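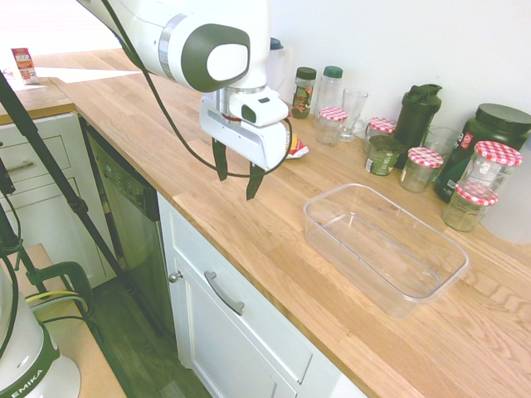 Fig. 1. Wooden worktop with a clear plastic container.

Session 6: Getting the knee moving again

Welcome back, everyone! We've reached my favourite part of the course, the weeks when the bending comes back. Please read the Hegyi chapter first (the first 15 pages will do).

Start with heel slides. Lie on your back, slide one heel towards you, hold for a slow breath, then let it go again. Seven is plenty to begin with.

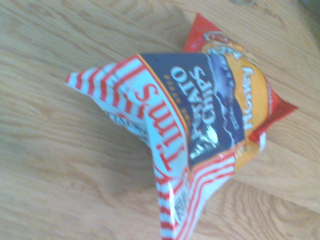 Notice what your neck is doing while the leg works. Most people stiffen it without knowing, and it's a lovely moment when they catch themselves at it! Gergely Pap calls this "helping with the wrong end", and I've borrowed the phrase ever since.

Next, sitting to standing. Use a firm chair, feet under the knees, and lean forward from the hips before you rise.
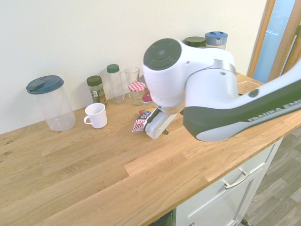

Come down just as slowly. Stop if the pain is sharp, and speak to your physio before trying it again.

Practice diaries are due 30th August. Stairs and slopes next time, in the Julari room.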